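Tero Learns to Let Go (and Grip Again)

Big month for the perception crew! If you've been following Tero, our labeling and replay tool, you know the sore spot has been thin, bendy stuff. Rope, string, charging cables. The old tracker would lose a cord the second a finger passed over it, and then the planner would happily close on thin air.

Xuân Ông rewrote the contact step in March, and it's a real pleasure to use. Tero now looks at the gap between the fingertips along with the cord itself, so a pinch gets its own label even when most of the cord is hidden. We ran it on 191 clips from the two-gripper bin tasks, and only five needed fixing by hand. The old version left us 16 to fix on a set of just 100!

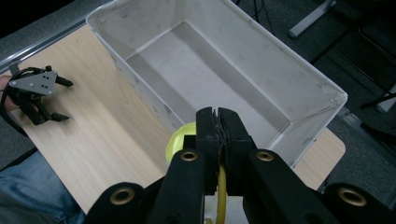 Fingertips closed on the yellow cord, with the bin still empty.

Minttu Toivonen is working on the replay side next. She wants to scrub both grippers on one timeline, so you can see what the left one is up to while the right one holds on (I've tried the early build, and it already beats flipping between two windows). Loops and knots still confuse it, so if you have clips with plenty of tangles, please drop them in the Kirero folder and tell Fiona Gourlay which task they came from.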